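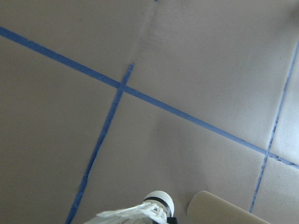
Attachment 1: blue tape on the work surface, as found

Ticket 2225
Subject: Tape lines lifting and leaving residue on layout surface
Opened by: Shalini Tyagi
Assigned to: Hemant Thakur
Site: Urnside, packing room
Opened: 8 November 2022
Priority: Normal
Status: Closed, with one follow-up

Problem as reported

The blue painter's tape we use to mark positions on the layout table is not holding up. One of the lines has gaps in it where the surface shows through, and another looks crinkled toward one end. People setting out the Prillora sample boxes line them up against the tape, and when the edge of the tape is ragged the boxes end up a little crooked. I have had two trays sent back this week for uneven spacing.

When I pulled up a short piece at the far corner to replace it, it left a sticky patch that picks up dust. The patch does not come off with a dry cloth. I have not tried anything else on it because I don't know what the top can take.

What I need:
Tape lines that stay flat and straight.
The sticky patch cleaned off without marking the surface.
An answer on whether we should be using this tape at all.

Shalini

Update 1 – Hemant Thakur

Thanks. Looked at the attachment. I can see one long line with a line crossing it toward the left and a thinner one crossing it toward the right. The thin one on the right is the worst of the three. It is broken up along its edges and there are gaps, mostly in the upper part. The long one is uniform in width for the most part but has small dark flecks along it, more of them near the right end where it looks crinkled or badly pressed down. The left one looks a bit ragged toward the bottom.

I can't tell from a picture if the flecks are dirt on top of the tape or something underneath it. Questions before I come over:

1. Which roll did the tape come from, and is there any left on it?
2. When were the lines put down?
3. What has the table been wiped with?
4. Are the three lines all the same tape?

Update 2 – Shalini Tyagi

1. The long line and the left one are from the roll in the supply drawer, Cruzado brand, bought for this room. There is a good bit left on it. I will leave it out for you.
2. January. They have not been replaced since, only patched.
3. The evening crew uses the general spray from the kitchen cupboard. I don't know the name. They spray directly on the table and wipe.
4. No. The right-hand one was added later by someone on the other shift. I believe it was torn lengthwise from a wider piece because the narrow roll had run out. That would explain the edges.

Also, the lines do not meet at a true right angle if you check them with a square. I don't mind that for the left one, as it is only a guide for where the trays go. The right one does matter.

Update 3 – Hemant Thakur

Came by this morning. Notes from the visit:

Tape. The long line is still stuck down over most of its length. It lifts at the right end if you run a fingernail along it. The dark flecks there are grit stuck to adhesive that has crept out from under the edge. They will not wipe off. The tape has to come up.

Right-hand line. Agree with Shalini that it was torn by hand. There is no straight edge on either side to line anything up against. Where there are gaps the tape has come away in small pieces. Not worth patching.

Crossings. At both crossings one strip is laid over the other, so there is a small step. A box pushed along the line catches on it. It is a minor thing but it probably accounts for some of the crooked boxes.

Surface. The top is matte and a little absorbent. It is a covering sheet, cut to size and laid over a Plallholm table. The cleaning spray has been getting in along the tape edges and softening the adhesive. This type of tape is meant to come off clean after a couple of weeks. It has been down far longer than that, and with the spray on it as well I'm not surprised there is residue.

Lighting. Not part of the complaint, but the right side of the table gets a lot more light than the left, and the lower middle is in shadow when you stand where the packers stand. Dust shows up less on the darker part. If you are checking for residue, use a flashlight held low.

Nothing removed yet. I want to test the cleaner first.

Update 4 – Hemant Thakur

Tested on the underside of a spare offcut of the same covering.

Warm water and a drop of dish soap: no mark on the covering, barely moves the residue.
White vinegar, damp cloth: moves some of it, leaves a faint ring until it dries, ring gone after lunch.
Rubbing alcohol, small amount on a cotton pad: takes the residue off in two or three passes. No mark once dry.
Orange adhesive remover: takes the residue off fastest, but leaves an oily spot on the covering that was still there in the afternoon. Do not use.

Going with the alcohol.

Update 5 – Hemant Thakur

Old tape removed. Steps, for whoever has to do this again:

Clear the table completely.
Warm the tape with a hair dryer on low. Keep it moving. Stay a hand's width away from the surface.
Lift one end and pull back slowly, low to the table, almost folding the tape over itself. Pulling straight up tears it.
Where strips cross, take the top one off first.
For pieces that break off, use a plastic scraper. No metal blades on this surface.
Go over what is left with alcohol on a cotton pad, working inward from the outside of the patch so it doesn't spread.
Wipe with a damp cloth and leave to dry for 60 minutes before putting anything new down.

The left line came up in one piece. The long one tore twice near the right end. The right-hand one came up in bits and took longer than the other two together. Total time was 27 minutes for the tape, plus the drying.

The sticky patch at the far corner is gone. There is a slightly paler line where the long tape used to be. The covering around it has dulled with use and the strip under the tape has not. I can't clean that away. The new tape will cover it.

Update 6 – Shalini Tyagi

Thank you, the table looks much better. Can the new right-hand line go in the same place but square to the long one? And could we butt the pieces together at the crossings so there is no step?

The pale line doesn't bother me.

Update 7 – Hemant Thakur

Both done. New tape is from an unopened roll, same width for all three lines. Marked the positions in pencil with a long ruler and a square first, then laid the long line in one go, pressed down from the middle outward with a plastic card. The other two are cut at the crossings with scissors before laying, so each one is in two pieces that meet the long line without overlapping it. All ends are cut, none torn.

I did the left line square as well while I was there. Let me know if the trays no longer fit against it.

Left a note for the evening crew on the cupboard door: damp cloth only on this table, no spray.

Update 8 – Shalini Tyagi

Trays fit. We set out 400 boxes on the new lines and none came back for spacing. I ran a finger along the tape this morning and it is flat at both ends.

One question. How often should we change it?

Update 9 – Hemant Thakur

Every two weeks if you can, once a month at the outside. If a line starts to lift before then, replace the whole line and don't patch it. I have put two spare rolls in the supply drawer, both the right width.

Closing this one. Follow-up opened separately for a lamp over the left side of the table.

Status changed to Closed.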